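March 7, 2023
By Janelle Aquino

Notes – desk talk, Grananville library

Start with the tabletop. Pale wood, wavy grain. Ask who can see their own desk right now. Wait for hands. 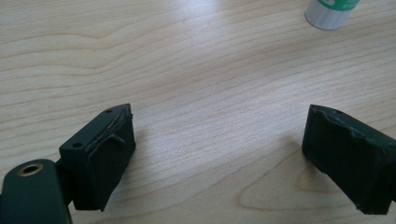 How often should a desk be cleared right down to the wood?
Once a week is plenty for most people, plus a quick wipe in between.

Next – pencil cases. Tip it all out, test every pen, dead ones go. Glue stick cap on tight or its gone by July. Wayne's story here, the 16 highlighters, keep it short!!

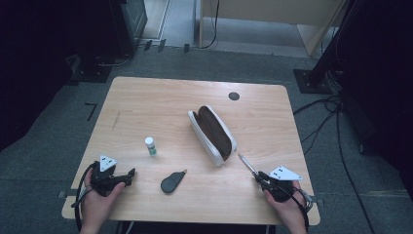
Then only put back what you used this month. Spares live in a drawer, not the case. Small stuff like key tags get one spot and stay their. Mention Vaida's handout – 200 copies by the door. Skip drawers if we're past 90 minutes. Questions, then Somkiat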